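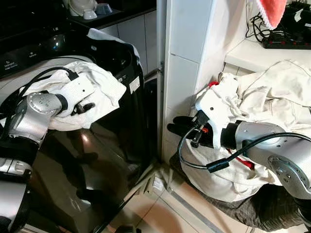
How full should I load a front loader when it's all whites?
Fill the drum loosely to the point where you can still fit your hand between the top of the load and the roof of the drum.

Branness Home Help > Laundry > Washing machines > Ask > Browse topics > Sign in

Whites coming out gray and wrinkled, big backlog to get through

Posted by plosville_renter

I let the white stuff build up and now there is a pile that will take several loads. Sheets, pillowcases, dish towels, undershirts, a few bath towels. The last two loads I did came out wrinkled and a little gray, and one sheet had a dry patch in the middle of it when I pulled it out. I have been pushing in as much as I can get the door to close on, because the machine is in the kitchen and I want the floor back. I use a normal liquid detergent and the 40 degree cotton setting. Should I be splitting this up differently, or is it the detergent?

3 replies

flinero_owner

A dry patch means the drum was too full. The water never got to the middle of the sheet. Split it like this:

Sheets and pillowcases together, two sheets at most.
Bath towels and dish towels together.
Undershirts on their own or with other light cotton.

Sheets wrap around small things and twist them into a rope, so don't mix them with the shirts. Put each sheet in loose, one at a time – no folding, and no stuffing it in as a ball. Before you shut the door, run your hand around the rubber seal to check that nothing is caught in it. A corner of a pillowcase stuck there will give you a leak or a gray mark.

Also go through the whole pile first for anything colored. One red sock is enough to turn a load pink. Mine did 4 pillowcases that way and they never came back.

basementwash

just use more detergent and hot water, works for me

tidewater18

I would not use more detergent. Too much of it doesn't rinse out in a front loader and that is one of the things that makes whites look gray. Measure it with the cap and go by the amount on the bottle for your water hardness. If the gray is already there, run the same load again with no detergent and an extra rinse, and see what the water looks like through the door. If it suds up, you have your answer.

Hot water is fine for towels and plain cotton sheets. Check the labels on the undershirts, some have elastic in them. For the wrinkles, take things out as soon as it stops and give them a shake – mine used to sit in there until after dinner.

Related threads
Musty smell from the door seal
Beneš drying rack, is it wide enough for sheets?
Getting pink out of white towels
Flinero washer stops before the spin
Where to keep dirty laundry in a small kitchen

Last updated in November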